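Section 3: First Run in the Simulator

This is the fun part – your Mider two-arm build gets to move before you tighten a single bolt on the bench! Load the Maltmont room file and let it settle.

1. Open the gripper view and jog the arm toward the wooden structure with the fingers open.
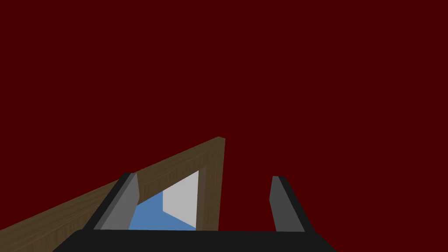
2. Set the speed limit to 800 in the motion panel. You can raise it later, once both arms park cleanly.

3. Switch to the head view and bring both arms up, one at a time. 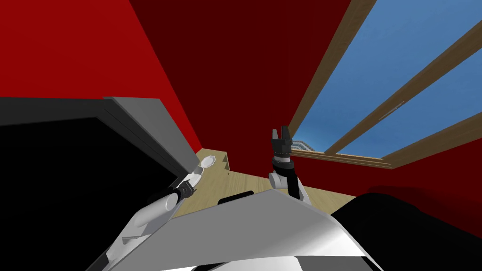

Head view: both arms up, window to the right.

Note: The room may look tilted in this view. Leave the horizon setting alone until Section 4.

4. Drop the speed to 82 and move in on the white piece. Go slowly here and enjoy it – the first close approach is a great moment.

Caution: Never send a simulator program to the real arms without clearing the bench and keeping a hand on the stop button.

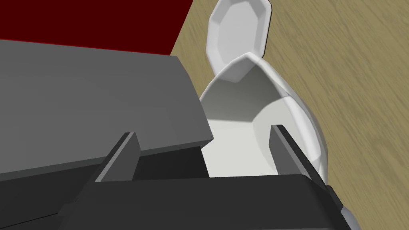 Tímea Bíró writes that she closes the fingers in up to 3 short moves, saving after each one, and that her Gredstead build has copied over much more smoothly that way.

5. Save the run and close the room file.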